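Rolland retira el suavizante del protocolo de ensayo para paños de microfibra

El laboratorio textil Rolland ha modificado el procedimiento con el que mide la absorción de los paños de limpieza reutilizables. Desde noviembre, las muestras se lavan sin suavizante y se secan extendidas antes de cada medición. El cambio afecta a los artículos de poliéster y poliamida con un gramaje igual o superior a 200 g/m².

La revisión parte de una serie comparativa de 234 muestras suministradas por dos fabricantes, Flodeck y Liltico. Según el informe interno, los residuos de suavizante catiónico se depositan sobre la fibra, reducen la capilaridad y aumentan la dispersión entre mediciones de un mismo lote. En las probetas con mayor carga de residuo, el tiempo de absorción de la gota superó el límite fijado en la ficha técnica del producto.

«El método anterior mezclaba dos variables, el desgaste de la fibra y el depósito del aditivo», señala Niamh Mac Suibhne, responsable de ensayos de Rolland. «Con el lavado neutro, la pérdida de absorción puede atribuirse al uso».

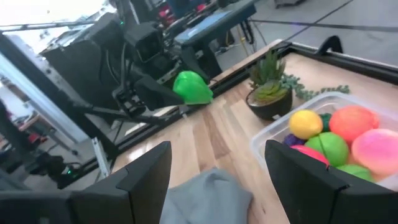 TEXTIL Y HOGAR

El nuevo protocolo establece cuatro etapas: acondicionamiento, lavado con detergente líquido sin blanqueantes ópticos, secado a temperatura ambiente y pesada. El centrifugado se mantiene en el programa corto. Se suprime la secadora, cuyo calor puede alterar los extremos divididos del filamento y falsear la comparación con el paño nuevo.

Los certificados emitidos con el método anterior conservan su validez hasta la siguiente renovación. Los fabricantes que soliciten un ensayo nuevo deberán indicar la composición, el gramaje y el tipo de tejido, de rizo o de punto liso. Las mezclas con algodón quedan fuera del alcance y seguirán evaluándose con un procedimiento separado.

Flodeck ha confirmado que adaptará las instrucciones de lavado de sus etiquetas. Diarmuid Fitzgerald, director técnico de la empresa, indica que la referencia 367, destinada a superficies barnizadas, será la primera en incorporar el texto revisado. Liltico no ha comunicado todavía un calendario.

La documentación completa puede solicitarse a la sede de Rolland en Forkach. El plazo para presentar observaciones al alcance del método sigue abierto.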